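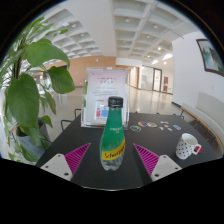 Unit 2: Table setting and clearing in café and reception areas

Course notes, Front of House Skills. Tutor: Meifang Bai. Please read these before Friday's practical and bring them with you.

What this unit covers

The unit deals with small tables where drinks are served: café tables, waiting areas, hotel lounges. Restaurant place setting with cutlery and glasses comes later in the course and has its own handout.

By the end of the practical you should be able to lay a small table from a written plan, keep it in order while guests are using it, and clear it without disturbing people who are still sitting there.

The four kinds of item

We sort everything on a drinks table into four kinds. You will hear these terms in class and they are used on the assessment sheet.

Fixed items stay on the table all day. The commonest is the sign holder with the menu or notice in it. In most places it is clear acrylic and takes a single printed sheet.

Service items come and go with each guest. Mugs, cups, bottles, spoons and sugar belong to this group.

Protective items go under something else. Coasters, mats and trays are the ones you will use most.

Loose items are whatever guests or staff leave on the surface: receipts, stickers, wrappers, pens. They are never part of the plan, but you have to deal with them.

Placing the sign holder

Put the sign holder at a far corner, on the opposite side from where the guest sits down. It should be readable from the chair but out of the way of the arms. Do not put it in the middle of a small table. It gets knocked, and guests end up moving it to the floor or to the next table.

Check the sheet as well as the holder. A faded or creased sheet should be changed. Wipe acrylic with a soft damp cloth only, as paper towels leave fine scratches that show up badly under ceiling lights.

Stand in the guest's place when you have finished and look at the sign from there. A tall bottle set down in line with it will hide part of the print. Move the bottle, never the sign.

Placing drinks

A mug goes down with the handle to the right unless you have seen that the guest is left-handed. Hold it by the handle or low on the body. Fingers stay away from the rim, on the way out and on the way back.

A bottle goes to the right of the mug, with the label facing the guest. Leave the cap on unless you are asked to open it. Soft drink bottles with a lobed base stand well on a flat surface but are easily tipped if one part of the base is over the edge of something. When you use a coaster with a bottle, set the whole base on it or none of it. Half on and half off is the fault we mark down most often in this unit.
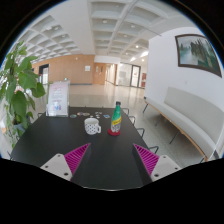
Fig. 2. Mug, bottle and coaster on a black table, with loose pieces towards the far edge.

Go through the layout in Fig. 2 with a partner and decide what you would leave, what you would move and what you would take away. Write your answers in the order you would carry them out. Keep it short, five or six lines.

Dark tables

Matt black tops are common now and need a little more care than wood or white laminate. Crumbs, dust and pale scraps of paper stand out clearly on them. Water marks dry to a grey ring. Wipe in straight lines from the far edge towards you, then go over the table once more with a dry cloth. Circular wiping leaves smears that can be seen from the side.

Small flat pieces such as stickers should be lifted by hand before you wipe. If a sticker has been pressed down, raise one corner with a plastic scraper – never a knife or a coin.

Clearing order

1. Loose items that are plainly rubbish.
2. Empty mugs and cups.
3. Bottles. Ask first if there is anything left inside.
4. Coasters and mats.
5. Wipe and dry.
6. Straighten the sign holder.

Anything that might belong to the guest is left alone until they have gone. After that it goes in the lost property tray with a note of the table number. Small printed pieces count as possible belongings, even when they look like scraps. If in doubt, keep them until closing.

Timing

In the practical you have 40 seconds to clear and wipe one small table, starting with the tray in your hand. Most students are over time at the first attempt, usually through going back for the coaster. Gerd Petersen will be keeping the times on Friday and will give each of you your own figure afterwards.

What to bring

Flat shoes, a dark apron and two clean cloths, one to use damp and one dry. Trays are provided. Written answers for Fig. 2 are handed in at the start of the session.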